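Two-arm plate sorting: policy drops out during the handover, wrist camera suspected
Posted in: Manipulation software > Learned policies

Zavis_bench
We run a two-arm cell that moves dinner plates between the table and a red tray. Control is a learned policy trained on 3267 teleoperated episodes, with inputs from a fixed camera and the wrist cameras. Single-arm picks are fine. The trouble starts when one gripper passes a plate to the other. The policy hesitates, the commanded width flickers, and after 3000 ms our watchdog stops both arms. Stack is Rojanasak 2 for inference with the Zolent driver underneath.
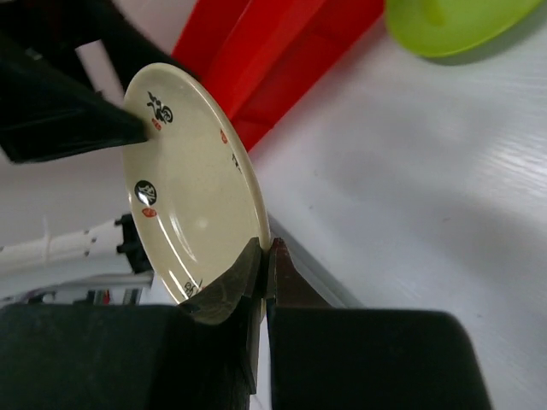
Wrist view, cream plate with both grippers at it.

I've tried lowering the exposure because the glaze reflects a lot. No change that I can measure. Has anyone fixed this without collecting more data? 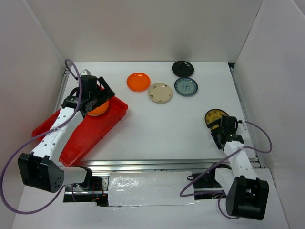 Fixed camera, left gripper over the tray and right gripper over the mustard plate.

Logs are from Thursday's run if anyone wants them.

bronville_mech
Check your timestamps before you touch the model. The Zolent driver stamps gripper state when the message is published, and your cameras are probably stamped at capture. For a pick from the table it hardly matters. With two grippers on one rim, the policy sees a closed gripper in the picture and an open one in the state vector, and you get the flicker you describe.

Plot commanded width against measured width for both sides on the same axis. We had up to 400 ms between them on our cell. Stamping in the read loop fixed most of it. Then shorten the action chunk for the handover only, and don't let a new chunk overwrite the gripper channel while the other side is still closing.

tablesort
turn the exposure down more, worked for me. or matt spray on the plates

lowgain
I'd leave the exposure as it was in training, otherwise you are adding a second problem. Look at what the planner does with tilted plates too. 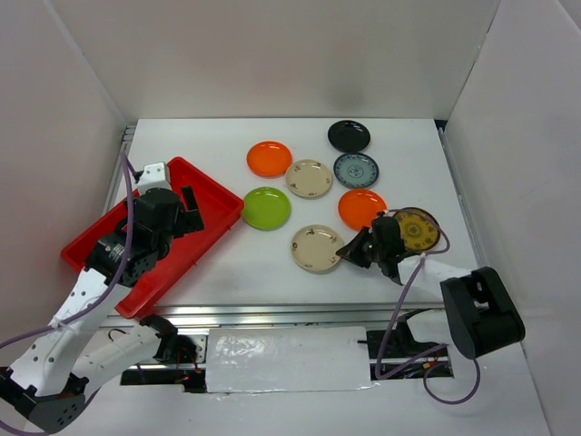

If your detector fits a circle to every plate, a raised one comes out as a small plate in the wrong place, and the collision check then works from that. Fit an ellipse and drop the flat-on-table assumption for whatever a gripper is holding. Also log the watchdog reason separately for each arm. Ours reported "both" whichever side had timed out, and I lost most of November to that.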